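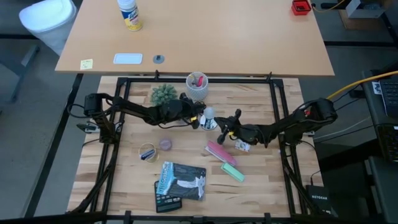
Good morning, neighbors! A long one from me today, so get your coffee. HB 2962, the bridge posting bill, got out of the House late last night and is headed over to the Senate, and I promised folks in Nareck I'd write up what's in it in regular words. Most of you know the Jostora Road bridge. If you've ever walked it you'll remember the deck, long light strips of wood laid side by side like a butcher-block top, very handsome and not at all what you want under a loaded milk truck.

Print this page | E-mail this page

So, the background. When a county engineer decides a bridge can't carry what it used to, the county puts up a weight limit sign. Fine, that's what should happen. But under current law the county doesn't have to tell anybody else. The school district can find out from a bus driver, and the fire company can find out when they roll up to it at night with a full tanker.

That is pretty much how it went on Jostora Road last fall. The sign went up on a Friday, and by the time I heard about it (from a very patient woman at the feed store) the school buses had already been going the long way around through Valderrama for a week.

The long way around adds 26 minutes to the morning run. If you're seven years old and your stop is the first one, you are standing out there in the dark. I rode it myself in January and I will tell you I was not cheerful by the end of it, and I'd had breakfast.

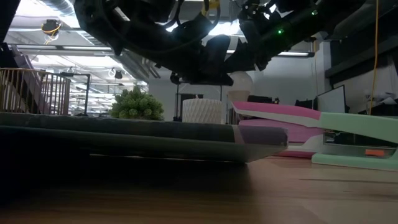

What the bill does is ask for written notice before the sign goes up, to the school district, the fire and ambulance companies, and the township. If it's an emergency closing, notice goes out the same day. The county also has to post the detour on its website and keep it current, and I did push hard on that word "current" - the page for Brallelar County was still showing a detour from two summers ago when I checked.

There's a second piece that got less attention and I'm proud of it. Any bridge that stays posted more than a year has to come back before the county board at a public meeting, with a cost estimate. It doesn't force the county to fix anything. I wanted it to! I didn't have the votes for that and I'd rather tell you so than dress it up.

I've been asked a few times who was against it. The worry I heard most came from smaller counties with one engineer and a part-time clerk, and it was a fair worry. They don't have the staff to chase down a dozen phone numbers. We changed the bill so that one e-mail to the county dispatch center counts as notice to all the emergency services, and that brought several members over.
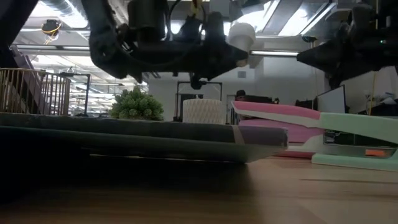 Photo courtesy of the 41st District office

A few of you wrote to ask how many bridges we're talking about. In our district there are 28 with a weight limit right now, most of them short little creek crossings you'd hardly notice. My office has the list and we're glad to mail it to you, or you can stop in and we'll print one while you wait.

And to the gentleman who asked whether this will raise his taxes: no, there's no new tax in it. The counties will have a bit more paperwork and I don't want to pretend that's free, but the bill doesn't set any rate or fee.

Next up, the Senate has to assign it and hold a hearing, and then we wait on the calendar like everyone else. I'm hoping for a vote before July so the notices would be in place when the school routes get drawn up. If you've got a story about a posted bridge, please send it to me in writing, even if it's only three lines. The bus drivers' letters did more good than any speech I gave.

One more thing and then I'll let you go. I'll be at the Nareck fire hall at 6:30 p.m. on the Friday after next to go over the bill page by page with anyone who'd like to. There'll be pie if the ladies' auxiliary is feeling generous, and last time they were very generous. Park on the church side, please, and leave the bay doors clear.

Oh, and several of you asked about the culvert on the Valderrama side. That's a state road, so it's a different office, and I called them again yesterday. They have it down for a look this spring. I'll post when I hear back.

Filed under: Roads & Bridges, Legislation, District News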